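Forklift and Warehouse Safety Certificate Returns to the Cosgrove Campus in September

The Workforce Training Office at Flirkovmont Technical College will again offer its Forklift and Warehouse Safety certificate at the Cosgrove campus, beginning in September. The course is open to adults seeking work in distribution, manufacturing or building supply, and to current employees whose supervisors would like them to complete formal operator training. No previous warehouse experience is required.

Enrollment is limited to 18 students so that each person has enough time at the controls. Classes meet from 8 am to 3 pm with a lunch break, and the full certificate is completed over 13 class days. Students must be at least 18 years of age on the first day of instruction and must present a government-issued photo ID at check-in.

Annelies Meijer, lead instructor for the program, will teach the classroom portion. Topics include load capacity and data plates, stability, battery charging and fuel handling, pedestrian traffic, dock and trailer procedures, and the daily inspection form. Written tests are given at the end of each unit. Students who do not pass a unit test may retake it once at no charge, provided the retake is completed before the driving evaluation.

Driving practice will be held in the north bay of the Applied Technology Building. Students will begin on the sit-down counterbalance truck and move to the stand-up reach truck after they have been signed off on basic maneuvers. Closed-toe work boots are required for all practice sessions. Hard hats and high-visibility vests are provided by the college and must be returned at the end of each day. Students who arrive without proper footwear will be asked to reschedule the session.

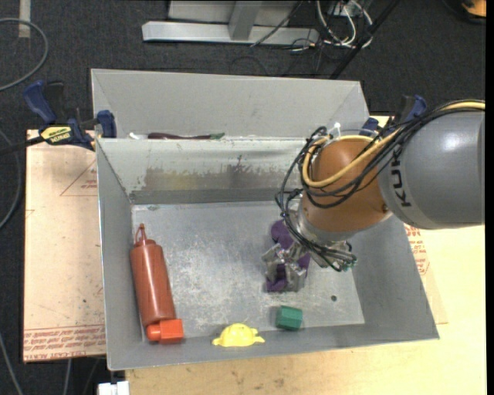 Tuition for the certificate is $900, which covers the textbook, all testing and the wallet card issued on completion. Payment in full is due at registration unless the student is sponsored by an employer or an approved agency. A nonrefundable $20 processing fee applies to every registration, including sponsored seats. Students who withdraw before the first class will receive a refund of tuition less the processing fee. No refunds are given after instruction has begun.

Two area employers, Biver Building Supply and Retia Cold Storage, have agreed to interview students who complete the certificate. An interview is not an offer of employment, and each company will apply its own hiring requirements, including drug screening and background checks. Students who wish to be included should bring a current resume to the Workforce Training Office by the end of the first week. Help with resumes is available in the Career Center during regular hours.

Employers who wish to enroll current staff may reserve up to four seats in a single section. Reservations must be made in writing and should include the name of the person authorized to approve billing. Seats that have not been matched to a named employee when registration closes will be released to the waiting list. Companies needing to train larger groups should contact Wouter Hendriks, employer services coordinator, to discuss a separate section at the college or at the work site. On-site sections require a suitable practice area and a lift truck in good working order, and the college will inspect both before dates are confirmed.

Students should be aware that the certificate does not replace the employer's own duty to evaluate operators on the equipment they will use at work. Supervisors may request a copy of the driving evaluation with the student's written permission.

Registration forms are available at the front desk in Cosgrove and at the main campus library. Completed forms may be returned in person or by mail. Registration is complete only when the form and payment, or a signed sponsorship letter, have both been received. Those placed on the waiting list will be notified by telephone if a seat opens.

Students who need an accommodation for testing or driving practice are asked to contact the Office of Student Access before registering. Parking in the east lot is free, and no permit is required.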